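Part-time tidying and packing assistant, Kerport workroom

We're looking for one more person to join us at Kerport, where we sort, check and pack small household things all day long and (most of us) really enjoy it! The job is part-time, 20 hours a week, starting in July, with a good chance of staying on through the winter if you like it here and we like having you.

You'd be working mostly in the long room on the second floor, which we call Rosser after the street it looks out on. It has its own kitchen corner, a decent kettle, big windows and shelves up to the ceiling. We have 3477 items on those shelves at the moment, from spoons and jar lids to toys, and every one of them has a place. Keeping it that way is a big part of the work.

What a normal shift looks like

You come in at 9:00, pick up the sheet for the morning and fetch the things on it. Then you set them out on the work surfaces, check them against the sheet, wipe them down and put back whatever isn't needed. After lunch it's usually packing: things go into boxes, boxes get a label, labels go into the log. A full box takes a while the first week. By the third week you'll have your own way of doing it, and we'd love to hear about it, as half of our good habits came from somebody new. 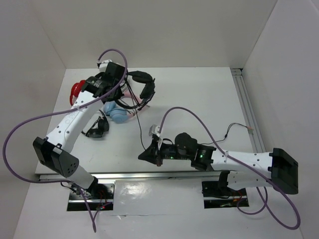 Wiping down and resetting the surfaces happens between rounds, and we're fairly fussy about it. Floors and walls should be plain and clean before the next set of things goes in, with nothing left over in the corners. If you're the kind of person who can't leave a crumb on a counter, you'll feel right at home - I certainly did.

You don't need experience. It does help if you can read a list carefully, lift a box of 20 pounds or so, and stay cheerful when the same cup has to go back to the same spot for the fifth time. You'll be on your feet for a good part of the shift, with a stool at every station. Please tell us if you need something set up differently, such as a lower shelf or a different chair, and we'll sort it out with you before your first day.

What we offer

Pay is 900 a week before tax, with the same rate for training days. Lunch is on us. There's bike parking behind the building, and the 224 bus stops almost at the door. Shifts run from 9:00 to 1:30 with a short break, and you can swap with a colleague as long as it's in the log.

You'd be on the team with Yiğit Güler, who set up the shelf system and will show you how the labels work. There are six of us now, and we also lend a hand at Zarnar, our smaller storeroom downstairs, when a large delivery comes in. The last one was 538 pieces of kitchenware - we had it all shelved in two days and ate a lot of cake afterward.

How to apply

Send us a few lines about yourself and the hours that suit you. A résumé is fine but not required. Put "Rosser room" in the subject line and mention the tidiest drawer in your home, if you have one! We'll invite people in for a paid trial morning, so wear comfortable shoes and plan to stay for lunch.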